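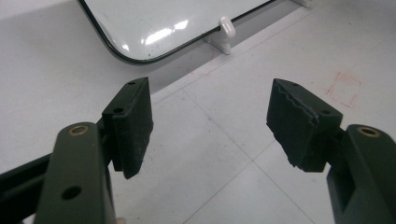 **Ermira Gashi** wrote:
Forty takes of one task is too few if every one starts with the jaws in the same place. Vary the start first, then worry about the total.

**plollov_dan** wrote:
We did 800 for a wiping task and threw out the first 12 because the operator was still learning. Start position hardly mattered for us.

**Efe Bashir** wrote:
Mine all begin with the jaws wide open near the table edge. I can move the start, but then the takes get longer and I drop more of them. Is it worth keeping the drops?

**Ermira Gashi** wrote:
Keep them in a separate folder. Dan, did you ever test yours on a different table?

**plollov_dan** wrote:
No, same bench throughout. Fair point, but Efe only has the one table as well.

**cosum_user** wrote:
I'd change the pads before recording any more. The lower edges are worn, and if you swap them halfway through, you end up with 2 sets that don't match.

**Efe Bashir** wrote:
New pads ordered. I'll do another 40 with mixed starts once they're on and post the numbers in this thread.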